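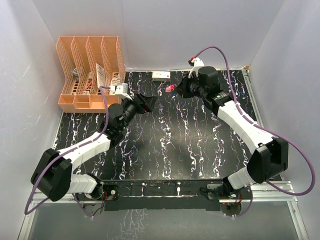

Does a black marble pattern make a small space feel darker?

Less than you'd think, as long as the walls stay pale. The dark part is down at table height and the light still bounces around everywhere else.

I get asked that one more than anything, so it goes first on the page. Welcome to my little gallery of dark tabletops with pale walls! I started it in July after I'd spent far too many evenings staring at samples (my sister Cecilia Asante calls it my countertop phase, and she isn't wrong) and I've been adding notes whenever I learn something worth passing on.

## The black one with the wavy streaks

White streaks, with a faint purple mixed in. I love that purple. You could walk by it a dozen times and only ever see black and white, and then one day you catch it and can't stop seeing it.

The streaks mostly run back to front, and I'd pick that direction again in a heartbeat. Side to side makes me think of a hallway runner. Dzifa Laryea disagrees with me completely and turned hers the other way, and fine, hers looks great too.

## Walls

Pale gray-white on the left, the back and the right. I had a long argument with myself over bright white versus something a touch grayer, and I'm firmly on the grayer side now. Bright white next to black gets a bit chessboard for my taste.

Pale walls do show creases and smudges, these included. If that's going to drive you up the wall (sorry), go a shade darker than you planned and look at it again around four in the afternoon, when the light comes in low and shows you everything.

## That back edge

A straight line where the top meets the wall makes me unreasonably happy! With a pattern this wavy, a crooked edge would be the first thing I noticed every morning. Zane Hunt taught me to dry-fit everything along the back first and leave the front for last, and I've passed that on to anyone who'll listen.

## Samples, if you're shopping

I ordered 12 in the end, which was too many. The two I kept going back to were called Jolora and Tesavow — Jolora has thin, scratchy white lines, and Tesavow has the big lazy waves. Ask for a piece larger than your hand if they'll send one. A tiny square of a wavy pattern could be anything, and I nearly turned down my favorite because my sample had landed on a plain black patch.

Set the sample flat where it's going to live. I kept holding mine up like a painting, and patterns look much busier that way.

## Keeping it nice

Dust shows on black. So do crumbs, so does flour, so does whatever the cat was up to. I keep a soft dry cloth in the nearest drawer and give it a quick wipe after breakfast, then a damp one in the evening, going along the streaks. Try any cleaner on a corner first. I skipped that once on an older table and had a cloudy ring to look at for a year.

If you've got a dark top of your own with some odd color hiding in it, write and tell me — green ones especially, I've been hunting for a good green for ages.

Ohemaa Baidoo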